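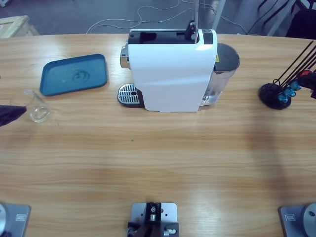 12/12/22
By Abdelghani Metwally

Cusitix: a small search tool for course pages

The project began in September with a complaint from students at Sirstead that the search box on the course site returned the home page for almost everything. I built a separate index, named Cusitix, and compared it with the existing search, Joly.

The crawler collected 3380 pages. Many were old copies of the same syllabus, so I compared page text and kept the newest version. PDF files were left out after the first week. Parsing them took too long and the tables came out scrambled.

For testing I wrote 25 queries using words from real help requests, such as "late lab form" and "exam room change." Cusitix put a correct page in the top 2 results for 67 percent of them. Joly did worse on queries with more than one word, mainly where it matched any single word in the title.

Misspelled queries still fail. I tried a spelling list from the Drivcombe library catalog, but it changed course codes into ordinary words, and I took it out again. The next version should skip anything containing a digit before checking spelling.

Last updated: 12 weeks into the project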